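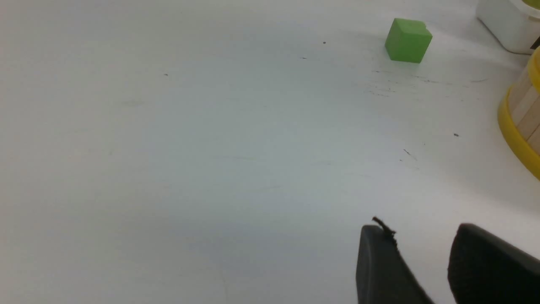
Cilville Children's Library thanks all families who attended the Tuesday craft and building session. A short summary of arrangements for July follows in this thread.

The activity tables will remain in the Jadoon Room. Sessions begin at 2 p.m. and are open to children of all reading levels. Registration is not required, but an adult must stay in the room.

Building cubes are to be returned to the tubs when a session ends. Any cube with a chipped corner should be handed to staff, who will decide if it can stay in use. Please do not put it back with the others.

White tabletops show every speck. Families are asked to wipe the surface with the damp cloths provided - dry paper towels tend to push grit around and leave scuffs. Glue should be reported to staff before it sets.

Several families have asked how to make the round holders with upright wooden slats and a yellow rim. Staff member Thaís Meireles will lead a session on a similar holder, using craft sticks and yellow card. It is suitable for ages six and up.

Materials for that session are supplied by the Vunlow Fund. Each child may make one holder to take home. Families who wish to make more are welcome to bring their own sticks.

Donations of clean plastic tubs with rounded corners are still welcome. The library has received 11 and can accept more. Lids are helpful but not necessary. We regret that we cannot take glass jars or metal tins.

Questions about access, seating or quiet hours may be sent to Ashraful Nanayakkara, Children's Services, or left at the front desk. Replies are normally given within two working days.

The July schedule is posted beside the elevator on both floors. Printed copies in large type are available on request.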